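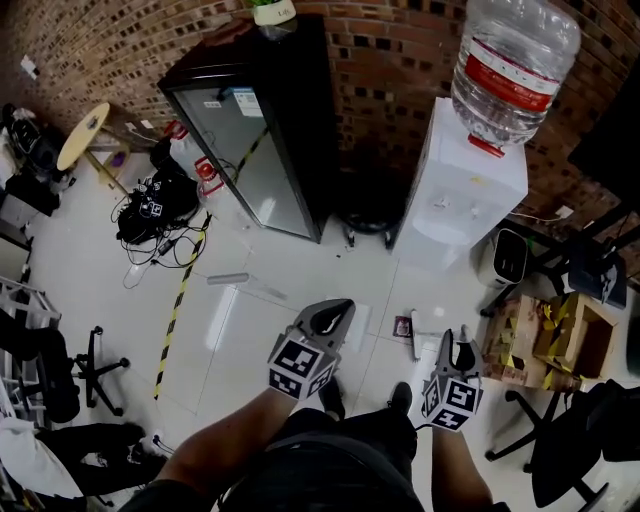
**Clemorau display fridge – runs warm after door has been used**
Status: open
Opened by: Danai Stergiou

Reported in August. Staff say the drinks come out lukewarm by mid-afternoon. Set point is 4 °C. Thermostat readout says 6 and never moves, which makes me doubt the readout more than the fridge.

**First reply from Skollov support**
"Please clean the condenser and restart the unit." Same answer we got for the last ticket, word for word. Cleaned it anyway. There was hardly any dust. Restarted at 9:40. Readout still 6.

**Own check**
Put a glass thermometer in a cup of water on the middle shelf, left it 2 hours with the door shut. Water read 5. Moved it to the bottom shelf, same wait, same result. So either the cooling is fine and the afternoon complaint is down to restocking with warm cans, or the trouble only shows up under load.

**Second reply from Skollov**
They now suggest a new control board. No test asked for, no question about the door seal. I asked what reading would point to the board and got a link to the price list.

**Door seal**
Paper strip test on all sides. Grips well except at the lower hinge corner, where it slides out with no pull at all. Makris came by and thought the hinge had dropped. Maybe – he also thought that about the last one, and it was the gasket.

**Next**
- Gasket ordered through Orbridge
- No board until the gasket is in and the cup test is repeated on a busy afternoon
- Restock in the evening until then

Leaving this open. Skollov marked it "resolved" at 16:15 and I have changed it back.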